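The joy of a properly sorted drawer
May 2019

Danuta Śliwiński opens her kitchen drawers the way other people open presents, and after an afternoon at her house in Resbridge I have started doing it too.

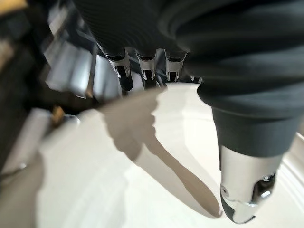

I had gone to talk about the sorting evenings she runs with her neighbour Jelle Martens, and I came away with a bag of odd teaspoons and a burning wish to empty every cupboard I own. Their idea is very simple. You bring one drawer, contents and all, and tip it out on a table among friends. Then you pick things up one at a time and decide where each of them should live.

"People start with the stuff they like," says Danuta. "I tell them to start with whatever is nearest. Otherwise you spend an hour admiring your corkscrew."

The first drawer she ever did in company was her own, and it held 78 things. She still has the list, in pencil, on the back of a gas bill: birthday candles, a tea strainer, keys to a shed she no longer has, three tape measures. She kept 41 of them and can tell you where every single one is now (I tested her on the tea strainer – second hook, left of the cooker).

What I loved most was how much chatting goes on. Celina Sikora had brought her late aunt's baking drawer, and it took her half the evening to get through the biscuit cutters because each one came with a story. There was a star that had done every Christmas since she was small, and a rabbit that always lost an ear in the oven. Mwanahawa Temba, working through a tangle of string and clothes pegs beside her, kept stopping to listen and had to begin the same knot again and again.

Jelle is the practical one. He swears by shallow trays and won't have anything stacked more than two deep. Spoons go with spoons, lids go next to the pots they fit, and batteries leave the kitchen altogether. He likes to line a drawer with plain brown paper, cut a little too big and folded under at the edges so it doesn't creep forward. I tried it at home that same night and it is so satisfying!

He is less strict about sentimental things. Everybody gets one small box for those, and it can stay in the drawer if there is room. Celina's rabbit has moved into hers.

If you fancy a go, choose a drawer you use every day and clear the table completely before you tip it out. Have a damp cloth ready for the crumbs, and a bag for whatever is going to the charity shop. Put the things you reach for most at the front, then live with it for a week before you buy any dividers. Danuta moved her scissors four times before they felt right.

The next round of evenings starts in August. I have already promised to bring the drawer under my telephone, and I am a bit nervous about what is at the back of it.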